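Every spring I check in on whether a machine can do my chores yet. It is April. I have been watching clips since breakfast and I have opinions.

A chore robot called Tavon folds a towel very nicely. One towel, gray, square, placed flat in front of it by a person who could have folded it by then.

Flotetti is the one that carries a cup across a room. I have a cousin's kid who does this for quarters, and he only spills when he's mad.

So let's talk about cutlery, the chore I would pay real money to never do again. Spoons, a fork, chopsticks, all in one basket, all lying on top of each other.
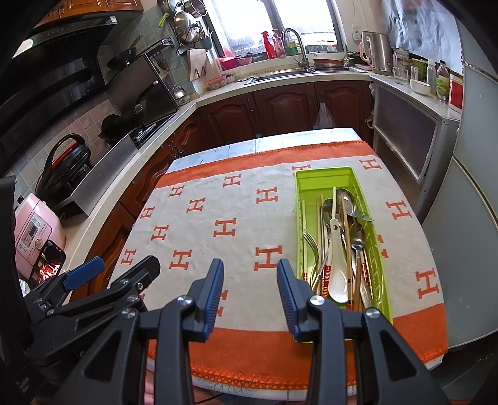 Plilotholm Chore Watch
@plilotholm · 2:10 PM · 532 likes

A four-year-old can sort this. Slowly, with singing, but it gets done. For a machine it's a pile of thin things hiding under other thin things.

Metal spoons are shiny, so they look like whatever is next to them. One is partly buried. You have to know there's more spoon down there before you go after it.

Then chopsticks. Skinny, light, and they roll. Grab one and its neighbor comes along for the ride. And they're supposed to end up in pairs! Brown with brown, pale with pale. I can't do that and I've had years of practice.

The white spoon I'd call a freebie. Big, sitting right there in the middle of the mess. If your robot can't get the white spoon, please don't email me.

Somebody replied that Juška has this solved. I watched the Juška video. The forks were lined up an inch apart, all facing the same way. Sir, that is a drawer.

To be fair to Juška, it did 200 forks in a row without dropping one. I dropped 2 this morning and I was only making eggs.

My rule for the year: show me the basket getting emptied in a normal kitchen, with the rice cooker out and stuff on every counter, and no cuts in the video. I'll even let you pick the basket.

Shop floors are a different story, by the way. Same part, same tray, 1,000 times a shift, fine, give it to the machine. My silverware has never once been the same twice.

Current standings: towel, yes. Cup, mostly. Cutlery, ask me next April. I'm going to go put the forks away.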